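Mudaveo Notes: How to Measure Whether Your Wrist Cameras Earn Their Keep

By Tadeo Valdebenito
Updated 11 Feb 2025

Every two-arm setup collects cameras the way a garage collects paint cans. You add one because a policy failed, the next run goes a little better, and the camera stays forever. By last June we had opinions about all of ours and evidence for none of them. This page covers the view ablation we now run before anyone is allowed to bolt on another.

You need a trained imitation policy, a task with thin or shiny parts, and patience. Cards and card sleeves are good, in the sense that they are awful. They're flat, they slide, and a clear one hides from a camera with real talent.

Step 1. Freeze your data. We used 1,748 teleoperated episodes and held back 196 for validation. Split by session, so that two nearly identical grasps from the same session don't end up on opposite sides of the line. Save the split to a file. Griltbridge, our loader, will happily reshuffle everything if you let it, and it won't mention it.

Step 2. Check the views before you train anything. Pull stills from each camera and look at them with your own eyes. This takes less time than a training run and is more humbling.

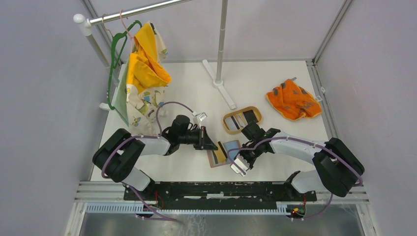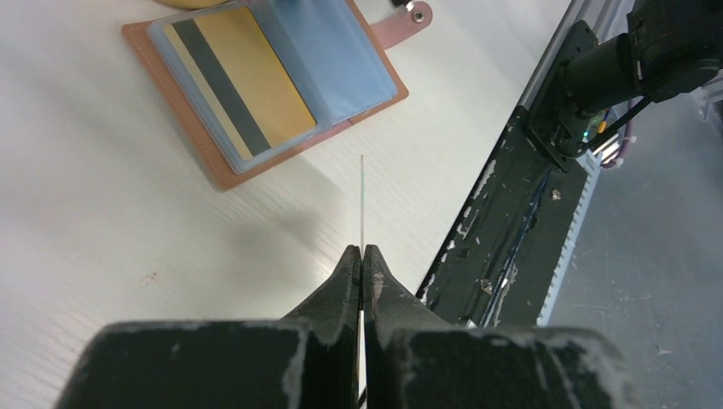
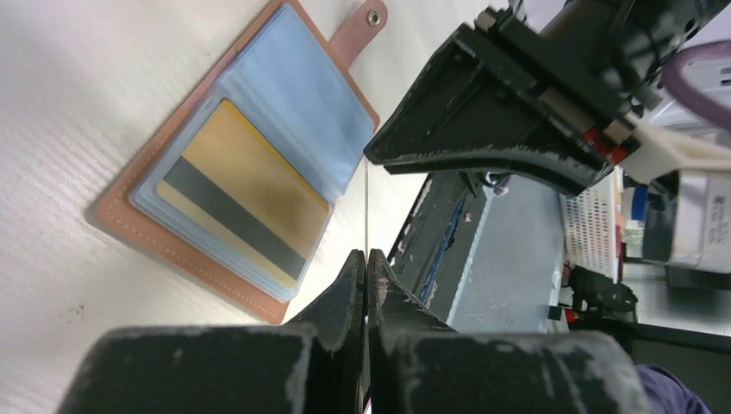 Why not train one policy on every view and cover a camera at test time?
Because a policy that has never lost a view tends to fall apart when one goes dark, whatever the view was worth. You end up measuring its surprise. Train a separate policy for each camera set, with the same split and the same number of steps.

Step 3. Train the variants. Ours were all views, fixed camera only, and wrist cameras only. Use 7 seeds for each. We started with one seed and got a beautiful result that went away when we ran the second.

Step 4. Keep the network the same size. If you drop a camera, keep its slot and feed it a learned blank token. Otherwise the smaller model gets the blame, or the credit, for something the camera did.

Step 5. Run the trials in mixed order. Do not test one variant in the morning and another after lunch. Light changes, grippers wear, and the person resetting the table gets creative. Our runner script, Londeck, picks the variant and hides its name from whoever is scoring.

Step 6. Score by stage. Log reach, first contact, grasp, and release separately. With the fixed camera only, our policy finished 62 percent of reaches and then became very philosophical about the grasp. A single success number would have buried that. Wrist-only had the opposite trouble: fine fingers, poor sense of where to take them.

Step 7. Read the failures. Watch them at normal speed first, then frame by frame. Sort them by the stage where things went wrong, which is often a good deal earlier than the stage where you noticed.

A warning about validation loss: ours ranked the variants in the wrong order. Ojeda, the plotting tool, drew the curves very nicely all the same. Use the loss to catch a broken run and let the real trials pick the winner.

If two variants tie, keep the one with fewer cables. Then put the spare camera in a drawer with its mounting screws taped to it, and write the date on the tape.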